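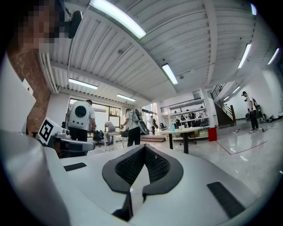
From: Emmett Zamora
To: handheld-grippers list
Subject: Re: [grippers] Stesach unit, jaw offset creeping after every refit

Hi Nhi, hi all,

Nhi Khương wrote on Friday:

> We've got two of the Stesach hand-helds going and one of them
> won't hold its zero. I calibrate it first thing, it's fine, and by
> lunch the closed position reads a bit open. Recalibrating fixes it
> until the next morning. I've swapped the finger, I've swapped the
> battery, I've reflashed it. Ignacio says marker, Soledad says
> finger seat, and I'm starting to say bin.
>
> Also, how tight is everyone doing the marker block? The sheet that
> came with ours doesn't give a number.

Don't bin it! Ours did exactly the same at Wurnudwood for most of September and I think Ignacio and Soledad are both a bit right, annoyingly.

Start with the finger seat. Take the finger right out, not just slackened, and look down into the notch with a torch. Ours had a ridge of old threadlock along one side that I'd have sworn was part of the moulding. With that in there the finger goes home nicely when you tighten it and then works its way back up over the morning (which sounds a lot like your lunchtime problem). I got it off with a plastic scraper and a rag. Please don't use a blade, I did that on the first one and had to order a new mount from Nerker, who took ages.

Then refit, and cycle it 200 times before you calibrate. I know, it's dull. I put the radio on. Simão wrote a little counter script so you don't lose your place, and I can send it on if he doesn't mind.
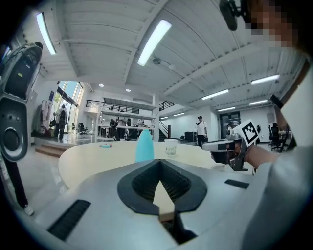 Once the seat is clean I do the marker, and I do it with the gripper in someone's hand, pointed at a thing on the table, the way it's going to be used. For months I had it clamped in the bench vice for this and got lovely numbers that meant very little, since nobody holds one dead level. What I want is the marker square on top, the jaws aimed across the table, and something upright to aim past. The turquoise bottle does nicely for that. I line the tip of my own finger piece up on it, get the other person to come in from the side, and check that the second unit's marker is still picked up while they tilt their wrist. If it drops out on a small tilt the block is either loose or sitting proud on one corner.

As for how tight, I go to finger tight, then a quarter turn on each screw, going corner to corner. No torque driver. If you do have one I'd love to know what a quarter turn comes out at. What matters more on ours is leaving it alone for 30 minutes and nipping it up once more, as the printed block beds in a little. I'd been skipping that step and it made a real mess of the afternoon sessions.

Then the recheck. Close the jaws, note the reading, open, close, note it again, and do that 24 times from different arm positions.
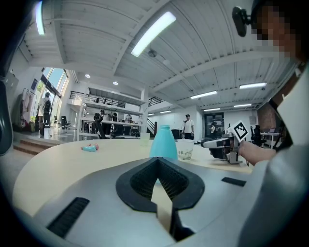 If the readings wander in both directions I'd go back to the marker. If they all creep the same way it's the seat again, or the little spring behind it, and the spring is the one part I haven't found a good replacement for. The Esposito ones fit but they're too stiff and you can feel it in your thumb after an hour.

One more thing, do wipe the vent slots while you've got it apart. Dust gets into the narrow grooves on the slanted one and a soft toothbrush shifts it. Nothing to do with your zero as far as I know, but ours was filthy.

Nhi, could you post your morning and lunchtime readings side by side, with the raw marker log if you kept it? At least 60 seconds of it with the gripper held closed and still would be plenty. And tell us which of the two units it is, the older or the newer, because I've a feeling the notch was changed between them and I'd like to compare with mine before I order anything.

Cheers,
Emmett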